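3.2 Cell setup and upkeep

The drive-swap cell runs on one arm with a two-finger gripper, bolted to a Gavow bench plate at the Grokmont lab. All runs reported in this section come from that one cell. We logged 1,083 swap attempts between setup and the end of July. Controller is a stock Texier unit, firmware frozen on April 24, 2023 and not touched after – two updates came out, we skipped both.

Upkeep is simple but has to be done. Finger pivots get wiped and checked for play before each block of 158 attempts. Play over the limit, swap the link. Pads replaced at the same time, worn or not. Wrist camera recalibrated after any pad change, using the printed Tostance target taped to the bench. Skipping this step cost us most of a day early on; the offset crept up to 3 mm and the gripper kept closing on the edge of the latch insted of the tab.

One fault worth reporting. After attempt 646 the right finger stopped opening fully. Cause was a pivot bolt backing out, not the motor as first thought. Refitted with thread locker, torque mark added in paint, no repeat since. Attempts in the affected block were dropped from the results and re-run.

Fixturing of the test PC matters more than we expected. Chassis lies open on the bench, side cover off, and is pushed against two stops by hand before each block. Grasp poses are taught relative to the drive carrier and not the case wall, as the sheet metal flexes. The carrier is easy to find in the wrist view becuase its latch and pull tab are blue against a black bracket (Figure 4), and the approach comes in over the black edge of the case with both fingers low. Cables are the weak point. Loose SATA data and power connectors hang right beside the carrier, so the planner treats that whole side as a keep-out zone – crude, but it held for all later blocks.

Figure 4. Wrist camera view, gripper below the case edge.
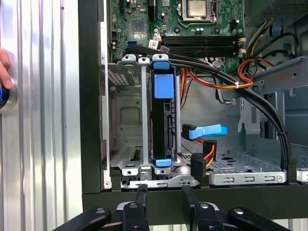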